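Beakheads of Trorville

The beakheads of Trorville are a set of carved stone heads on the south doorway and chancel arch of the parish church at Trorville, a small village on the river Brunent. Each head has a long beak or muzzle which folds down over a roll of stone, as though the creature were biting it, and between them they make one of the more cheerful pieces of Norman carving a visitor is likely to meet on a country walk.

Origins

Beakhead ornament was popular in England in the twelfth century, and the Trorville work is usually placed towards the middle of that period. The stone came from the old quarry at Prernum, 5 miles upstream, and was most likely brought down by boat when the river was high enough. It is a soft, honey-coloured limestone that cuts beautifully when fresh but, sadly, does not care for frost, and the heads nearest the ground have suffered a good deal over the years.

There has been much friendly argument over how many carvers were at work. The heads on the left of the doorway are neat and rather severe, with almond eyes and a ridge down the middle of each beak. Those on the right are a looser bunch altogether - one has its tongue out, another seems to be smiling, and a third has ears that would suit a spaniel better than a bird. Two hands seems a fair guess, although a master and a pupil sharing the same stones would account for it just as well.

The Marty head

The best known of the carvings is the large head at the top of the doorway, called the Marty head after the farm where it spent many years built into a barn wall. It had been taken down when the porch was altered, and it found its way home only when the barn itself was pulled down. It differs from its neighbours in having a broad, flat face, a short beak and two curling strands that may be leaves or may be whiskers. Some writers have wanted to see a foliate head in it, others a cat, and anyone who stands beneath it for a while will probably come away with an opinion of their own.

The Marty head is 8 inches deep from brow to beak. Faint traces of red were noted in the corner of one eye when it was cleaned, and it is quite possible that the whole doorway was once brightly painted, as so many were.

Chancel arch

The heads indoors are smaller and much better preserved, having been kept out of the weather and, for a long while, under several coats of limewash. They are best seen in January, when the low sun comes through the south windows in the late morning and picks out the drill holes in the eyes. 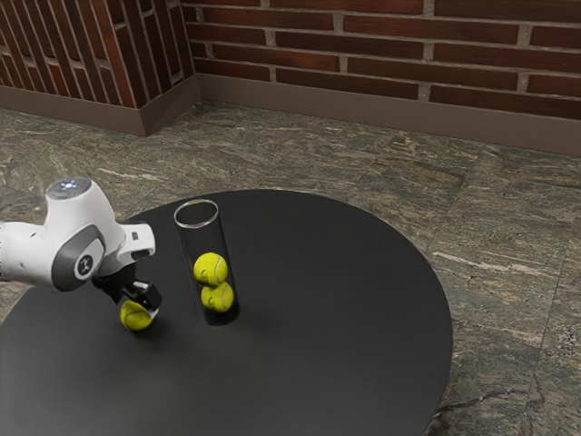 Robotic arm with a tennis ball in its gripper, computer rendering.

Related carvings

Similar heads survive at Prernum, where a single worn example is set above the vestry door, and there are loose fragments in the churchyard wall at Brunent Bridge. None has the liveliness of the Trorville work, though the Prernum head shares its ridged beak and may well be by the more severe of the two carvers.

See also
Corbel table
Foliate head
Prernum quarry

This page was last edited on September 5, 2018.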